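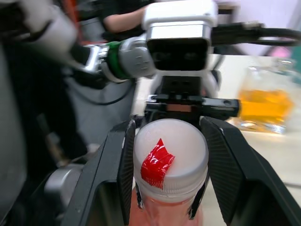

Nov 24, 2021 – Glaze tests, Arenitz kiln

Second firing of the Povumley grey, on the Menton clay body. 13 tiles in, all bisqued in September. Colour is closer to what we want but still too green where it pools.

Sieved the batch again before dipping. Left 300 mL in the grey bucket, lid on.

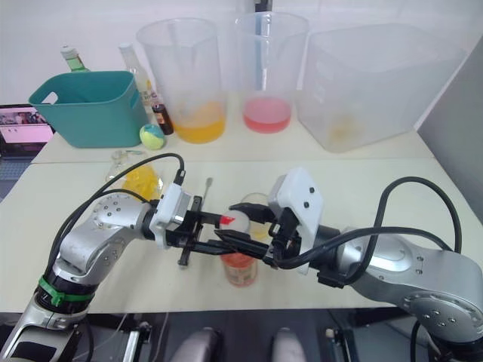 Tiles 1 to 7 got one coat, the rest two. Two coats crawled at the corners on the bottom shelf. Top shelf fine. Could be dust, could be the shelf running cooler. Swap them next time and see.

Controller held at 891 for the soak, then I let it drop on its own. 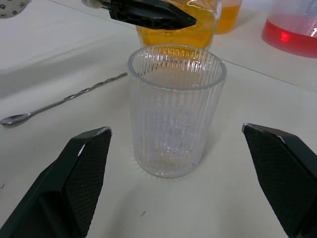 Ribbed tumbler, empty.

Hashmi frit is nearly out. Need to reorder before the next batch, and check whether they've changed the grind, as the last bag settled hard overnight. 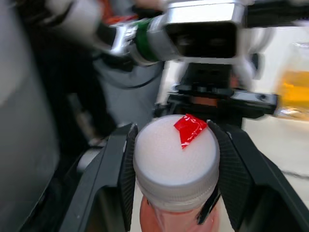
Kiln wash is flaking on the middle shelf. Scrape and recoat. Door seal okay for now.

To do: label tile backs in oxide, the pencil burned off again.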